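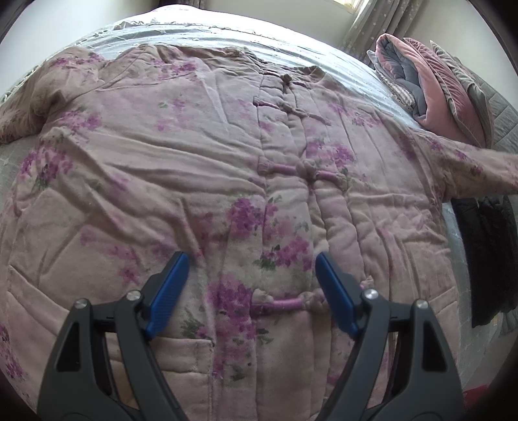 A member of the Mirncombe workshop asked whether the linkage fingers should be fitted before or after the grip is assembled. The fingers go on last, Fullow replied, and the joints are checked by hand before anything else is attached.

Home Projects Guides Tool Bookings Contact
Search this site Enter keywords Go

Fitting and Adjusting the Fingers on a Hand-Held Gripper

This guide applies to the Greveo hand-held gripper as built by members at home or at the Mirncombe shared workshop. Members should allow about 20 minutes for the adjustment once all parts have been printed and cleaned up.

1. Lay out both fingers and confirm that they are a mirrored pair. The ridged face of each pad must point inward.

2. Insert the metal pins at the joints. Each bar should swing freely under its own weight. Where a joint binds, ream the hole lightly and try again – do not force the pin.

3. Mount the fingers on the grip and squeeze the trigger slowly. The pads should meet along their full length. If one tip arrives early, loosen its outer joint and reset the angle.

4. Open the fingers fully and measure between the tips. The Igwe linkage is drawn for an opening of 116 mm. A difference of up to 2 mm is acceptable.

5. Practise on clothing before attempting hard objects. A padded jacket with knotted closures is well suited to the purpose: the knots offer a small raised target, while quilted fabric shows readily whether the pads are slipping. Approach with the fingers open, close on one knot and lift gently.

6. Inspect the pads for wear at the end of every session. Joints are to be checked again after 3,000 closures and any loose pin replaced.

Spare pins and pads are kept in the labelled drawer beside the printers. Members are asked to record what they take in the parts book.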